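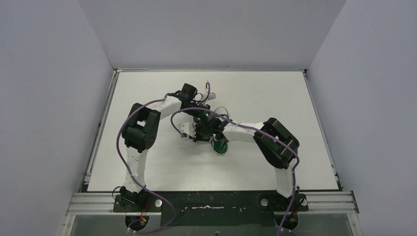 Week 6: Rounding, and the lies it lets you tell

Last week Dindo Tan asked why his column of percentages added up to 101. The short answer is that each figure was rounded separately and none of them consulted the others. You may leave such a table as it is, with a note underneath saying so. You may not quietly shave one off the largest row, however tidy it looks.

Round once, at the end

Take 470 split between 6 shops. Each gets 78.333 and so on for ever. Round that to 78, multiply back up, and you have 468. Two units have gone missing, and if they were pounds somebody would write to you. Keep the long figure in your working and round the answer you hand in.

Round numbers that were never rounded

A survey of 1000 people sounds suspicious and is usually fine, as survey firms like to stop there. A crowd of 1000 is another matter. Jayson Marquez's report on the Sulteck open day gives one, with no source, and then works out that 23.7 per cent of them bought a sandwich. Ask yourself where the .7 came from.

Halves

Our rule on this course is that a half goes up. Some software sends it to the nearest even number, so 2.5 becomes 2 and 3.5 becomes 4 – perfectly respectable, and a nuisance when you are marking 200 scripts.

For Saturday's session

Bring one table from a newspaper that does not add up. Exercises 1 to 4 from the sheet, with working shown. A calculator is allowed; believing it is optional.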